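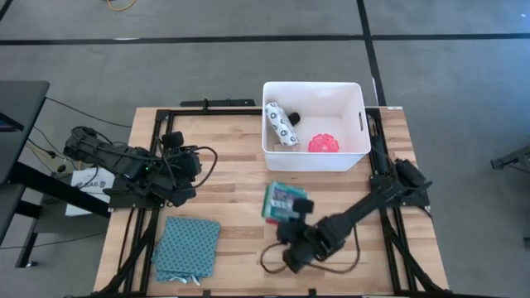 Prilska should do the sorting on its own by spring, one of our alumni wrote when we first posted the project page, and please write down what you did so the next class doesn't start from zero. Well, we did write it down! Prilska is the tidy-up dataset of the Ustico robotics club, and this file covers what's in it and how to use it.

What's inside

1000 episodes of a two-arm setup putting small household things into a white plastic bin on a wooden tabletop. We drove the arms ourselves, in sessions that started in April, and every club member got time at the controls (the line for a turn was long – we love that).

Each episode has:
- head camera video
- joint positions for both arms
- gripper open/close values
- a one-line task text, typed by whoever was driving

Objects

There are 20 objects in the full set. Boxy packages, rolls, cloths and soft silicone pieces all get mixed together. Some episodes begin with things already in the bin, so don't assume it starts out empty. Cloth is by far the hardest, and also the most fun to watch.

Splits

train: 8 folders
test: 7 objects held out, never seen in train

The held-out objects are listed in objects.txt. Please keep them held out, or your numbers won't line up with ours.

Getting started

Unpack everything into one folder and run the Karppinen loader from the tools directory. It plays back any episode with the joint plots next to the video. Try that before you train anything, it's a great way to get a feel for the data!

Known problems

- Many tasks use only one arm. The other arm's joints are still logged.
- Task texts are messy. "put box in bin" and "box to bin pls" mean the same thing.
- A few early episodes end before the gripper opens. They are marked short in the index.

Use

Free for classes, clubs and hobby projects. If you train something on it, send us a clip – we play them at meetings.

Last updated 08/08/2022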